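Unit 4: Packaging levels and unit loads
Course notes, introductory supply and distribution

4.1 Scope

These notes cover how packaged dry goods are grouped between the end of the filling line and the store shelf. Cold chain and bulk liquids are dealt with in Unit 6. Students should have read the Griltville case before the tutorial, as the worked figures below come from it.

4.2 Levels of packaging

Primary packaging is in direct contact with the product: a bag, a wrapper, a sachet. Its functions are barrier protection and labelling. For dry snacks the controlling property is usually the moisture vapour transmission rate, followed by oxygen transmission where the product contains fat.

Secondary packaging groups primary packs into a count that the retailer can order and handle. A carton of single-serve bags is the usual case. Where the carton also goes on the shelf it is called shelf-ready packaging, and it must satisfy two sets of requirements that partly conflict. It has to resist compression in the stack, and it has to open cleanly along a perforation. Every perforation removes some stacking strength.

Tertiary packaging is the unit load: cartons on a pallet, with stretch film, corner boards or strapping as required.

4.3 Compression strength

Box compression strength is measured on an empty, sealed carton at standard temperature and humidity. The laboratory value is not the design value. It is multiplied by reduction factors for storage time, humidity, pallet overhang and stacking pattern. Column stacking keeps the corners aligned and preserves most of the strength. Interlocked stacking is more stable sideways but loads the weak centre panels.

Do not credit the contents with carrying load unless they are rigid. Bags of chips are not rigid.

4.4 Worked example: Griltville

Telo supplies a carton holding 18 bags. The Griltville depot receives 128 cartons to a pallet, in eight layers of 16.

Bags per pallet: 18 x 128 = 2304
Layers above the bottom layer: 7

Each filled carton has a mass of 2 kg. A bottom carton in a column stack therefore carries 7 x 2 = 14 kg, or 137 N. The tested compression strength is 500 N. With a combined reduction factor of 0.5, the design strength is 250 N and the margin is 250 / 137 = 1.8.

Guðlaug Kárason's tutorial sheet repeats the calculation at 80 per cent relative humidity. Use the factor printed on the sheet, as the Dilletti tables are based on a different board grade.

4.5 Opened cartons

Once the lid or front panel is removed, the tested value no longer applies. The closed flaps tie the side panels together, and without them the panels bow outward at a much lower load. Part-used cartons should go on the top layer or be decanted.
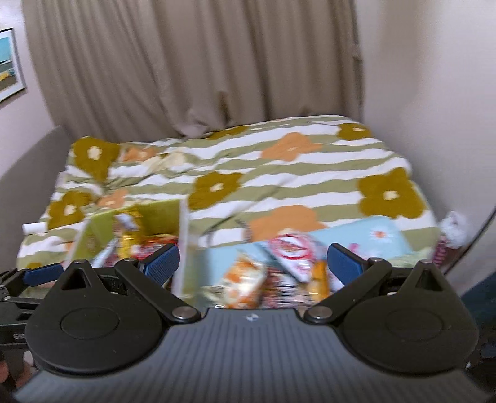
What is the difference between a display carton and a shipping carton?

A display carton is designed to be opened and to present its contents, so its strength is specified for the shelf. A shipping carton is specified for the stack and stays closed until unpacking. Shelf-ready packaging combines both roles and is tested closed.

4.6 Before the tutorial

Read Atallah, chapters on corrugated board and load stability. Complete questions 1 to 4 on the sheet and submit them to Định Phùng by Sunday. Show units at every step.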